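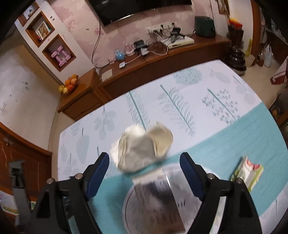

Pano e tigela de vidro.

O condomínio Mullico ficava em Stustham, na parte baixa, onde a água chegava com pouca pressão e as cartas chegavam abertas. Eu morava no terceiro andar com uma planta e uma dívida. A dívida estava viçosa.

Em junho, apareceu um aviso no elevador. Dizia que a administração, atenta ao bem-estar dos moradores, tinha decidido implantar o silêncio. Não explicava qual. Meu vizinho de porta, que já tinha sido processado duas vezes por tocar trombone e uma por parar de tocar no meio, leu o aviso de cima a baixo e perguntou se aquilo valia também para a caldeira.

Valia. A caldeira foi a primeira a ser notificada.

O silêncio seria fornecido por uma empresa chamada Rulik, que mandou um folheto de papel muito grosso. Segundo o folheto, havia três planos. O básico retirava do prédio as conversas de corredor. O intermediário levava também os cachorros. O completo, batizado de Ra por alguém que não deve ter pensado muito no assunto, incluía o arrastar de móveis, a tosse e a opinião alheia. Custava 2000 por mês, rateados.

A assembleia para discutir o silêncio durou até quase uma da manhã e foi ouvida da farmácia. A moradora do térreo defendeu o básico, porque tinha um cachorro. O do trombone defendeu o completo, com um desprendimento que me comoveu, até eu lembrar que ele estava de mudança. Um senhor da cobertura quis saber se o silêncio era importado. Era. Isso resolveu a votação.

Instalaram numa manhã, enquanto eu escovava os dentes. Percebi porque deixei de ouvir a escova. Abri a torneira e a água caiu como cai neve em filme estrangeiro. Fui até a sala e disse em voz alta o valor do aluguel. Não saiu nada. Foi a primeira vez que esse número não me incomodou.

Nos primeiros dias, todos ficaram encantados. A gente se cruzava na escada e acenava feito mergulhador. O cachorro do térreo latia com a mesma convicção de sempre e depois olhava em volta, procurando a culpa. Uma criança do segundo andar derrubou uma estante inteira e foi dormir. Eu li um romance de 35 capítulos e só no penúltimo reparei que já tinha lido.

Os problemas começaram com as brigas. Um casal precisa de certo volume para terminar uma discussão, alguém tem que bater uma porta e a porta tem que colaborar. No Mullico, as portas batiam e ninguém ficava sabendo. As discussões passaram a durar semanas. Deixavam bilhetes na geladeira com anexos. Vi um deles, que o vento levou para o corredor, e tinha nota de rodapé.

Depois foi o entregador de gás, que gritou lá embaixo por uma tarde inteira, segundo ele mesmo me contou, por escrito, num tom que achei excessivo. Ficamos sem gás. Jantei pão com azeite e uma torrada que não consegui tornar torrada.

E havia a questão do pensamento. O folheto não dizia nada a respeito. Eu sempre tinha suposto que pensava pouco, e com modéstia, e agora descobria que pensava o tempo todo, em assuntos que não me interessavam. Pensei numa professora que me corrigiu em público o plural de "guarda-chuva". Pensei nisso da meia-noite às quatro. Às quatro e meia me ocorreu uma resposta excelente, que deixei anotada para o caso de ela ainda estar viva.

Pedi uma reunião com a Rulik. Mandaram um rapaz de terno cinza, que me atendeu na calçada, onde a cobertura do plano terminava. Expliquei que os moradores queriam cancelar. Ele disse que compreendia. Disse também que o contrato previa multa, e que a multa podia ser paga em dinheiro ou em barulho.

Perguntei como assim, em barulho.

O barulho retirado do prédio, ele explicou, ficava guardado. A empresa não tinha onde pôr. Se quiséssemos encerrar o plano, precisaríamos aceitar tudo de volta, de uma vez, a contar da data da instalação. Ele recomendava tirar os quadros da parede.

Levei a proposta à assembleia seguinte, que, por razões evidentes, foi rapidíssima. Aprovamos com o braço. O senhor da cobertura se absteve e foi passar uns dias no litoral.

Devolveram às sete da noite. Ouvi primeiro a minha escova de dentes, depois a estante, depois uma quantidade de latidos que me pareceu desproporcional a um cachorro daquele tamanho. Vieram as portas, todas. Veio o homem do gás. No meio daquilo, bem nítida, ouvi minha própria voz dizendo o valor do aluguel.

O vizinho do trombone, que afinal não tinha se mudado, bateu na minha parede e mandou que eu fizesse menos barulho.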